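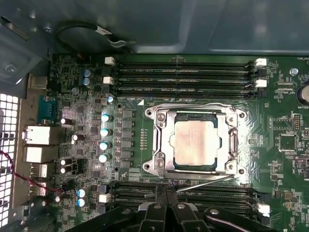
Figure 9.1 A processor seated in its socket on a green motherboard, with banks of memory slots on either side.

Chapter 9
What Is Really Slowing the Machine Down?

Ask why an office computer is slow and you will be told it needs a faster processor. The people selling processors say so, and so do plenty of people who should know better. Treat the answer as a guess until someone shows you a measurement.

The processor is an easy suspect. It sits in the middle of the board in Figure 9.1, under a metal lid, held by a silver frame with its own lever. The memory slots around it are plainer, and they get blamed less often than they should.

Consider the case of Grumstead, a billing firm that asked Lakshmi Kurup to approve new processors for 28 desktop machines. She asked for the evidence. There was a complaint log with 409 entries, and 191 of them said only "slow." None recorded which program was open, how much memory was in use, or whether the disk was busy. Kurup sent the request back and had two of the machines watched for a week. Both spent long stretches waiting on the disk after memory filled up. The processors were mostly idle.

Does that prove the other 26 had the same fault? It does not, and Kurup said as much in her reply. Two machines are a thin sample - better than a hunch, but thin.

This chapter covers how data moves between the processor and memory, what happens when memory runs short, and how to read a usage graph without fooling yourself. Section 9.1 begins with the socket. Before reading it, write down what you believe is the slowest part of your own computer, and keep the note for Section 9.4.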